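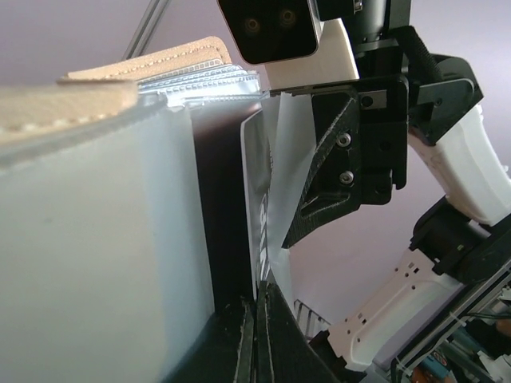

Ticket 1802 – Profile page headline not updating
Product: Numard Profiles
Requester: Chanida Boonchu, Career Services, Daltville
Priority: Normal

The requester reports that changes to the headline on her public profile are saved in the editor but do not appear on the published page. The previous headline, which names her former position at Frota, is still shown to visitors. The banner, a picture of a white box with a beige padded item resting on top, was replaced in the same session and displays correctly, so the fault is limited to text fields.

Support reply: Please confirm the length of the new headline and whether the page is linked to an outside portfolio.

Requester reply: The headline is 102 characters long. The page is linked to my Woldale portfolio. I have a recruiter call in July and need the correct title in place before then.

Support reply: Linked pages take their headline from the portfolio, and the local entry is ignored. Open Settings, select Linked Accounts, and turn off "Use portfolio headline." Save, then allow 20 minutes for the page to refresh. The summary field, with its limit of 1000 characters, follows the same setting – please check it as well.

Requester reply: Headline now correct. Summary was also out of date and has been re-entered.

Status: Resolved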